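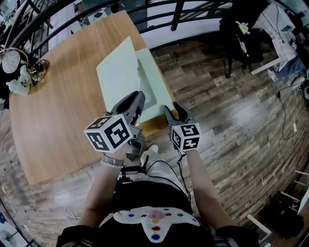 Thursday. Skomer bench notes, upstairs table. Jaw rebuild on both handhelds is finished, first full session with the pair. Changes since the last entry: new finger pads left and right, pivot screws swapped for shouldered ones, firmware at the same version on both handles. Marker cubes stay on the printed stalks for now. With both units held over the table the status LEDs on top of the cubes show green, left and right. Cable on the right unit runs back along the forearm, and that is the routing I want to keep. The earlier routing under the palm pulled on the connector every time the wrist rolled outward.

Task for the session is the tray and board: pick up the flat board, lay it in the mint-green tray, take it out, lean it against the far side. Dull, but it needs both hands and it loads the pads sideways, where the old ones failed.

Pad notes. The old pads were cast in a single pour and peeled at the tip. The new ones are Stokeo rubber over a printed core with a keyed slot, no adhesive. Pulled each one by hand before mounting. No movement in the slot. The left core needed filing on one flank before it would seat. Check the print orientation before making more, I think the slot came out tight from elephant foot and the drawing is fine.

Jaw travel, calipers, fully open: the two units now agree to within 2 mm. Good enough. The software normalizes opening per unit anyway, but a large mismatch makes the operator compensate with one hand and it shows in the recordings. 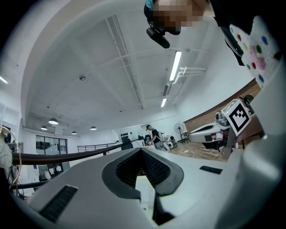 Jaw housing from the unit's own camera, second unit at right with its marker.

Camera angle. The wide lens takes in a lot of ceiling. The fluorescent tubes and the pendant lamps are all in view when the handle tips back, and auto exposure chases them. Locked exposure on both cameras after the first few takes. The pads are black on a dark housing and lose detail if the lock is set while pointing up, so set it pointing at the table with the tray in place. Write this on the card that lives with the units.

Marker tracking. Calibration set came out at 224 usable views after rejecting blur. Most of the rejects are from fast wrist rolls. Residuals look the same left and right, which the previous set did not manage. Dropouts remain when one cube passes behind the other handle. Options:

- longer stalk (more wobble, have tried it, do not like it)
- second marker lower on the body
- leave it and interpolate

Leaving it for now. Gaps are short at the speed we work at.

Pivot screws. Kneževič shouldered type, medium threadlocker. Torque by feel, then back off until the jaw falls under its own weight. The right unit needed a second go, first attempt bound at half travel. Possible burr in the bore. If it comes back, ream it and do not just loosen the screw.

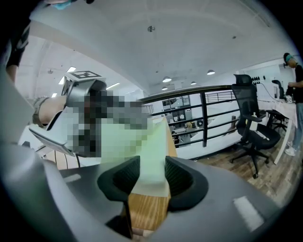
View over the pads toward the tray side, other gripper raised.

The gap between the pads is even from this side and the tabletop shows through it. Before the rebuild the two faces met at the tip and nowhere else. I would still like a little more preload at the root. The cupped face centers a round part well but has less to offer on a flat edge like the board. Possible fix is a flat land on the lower third of the pad. Needs a new mold insert, small job.

Takes: 21 kept. Discards were board slips early on plus one where the recorder had not been started on the left unit. Add a beep at record start. I have written that down before.

Roler battery packs lasted the session on both units. Voltage not logged, do it next time under load.

To do
- ream right pivot bore if binding returns
- mold insert with flat land
- print 2 spare pad cores, flipped orientation
- strain relief for right cable at the elbow, currently a hook-and-loop strap
- exposure step onto the card
- record beep

Open question: whether the shouldered screws let the jaw drift sideways once the bore wears. Recheck side play after a few more sessions, same calipers, same position on the jaw.

Recent entries
Pad casting, second mold
Stalk stiffness, three wall thicknesses
Recorder drops frames on shared hub
Skomer handle shell, rev C print settings
Calibration board flatness
Cable routing under the palm (abandoned)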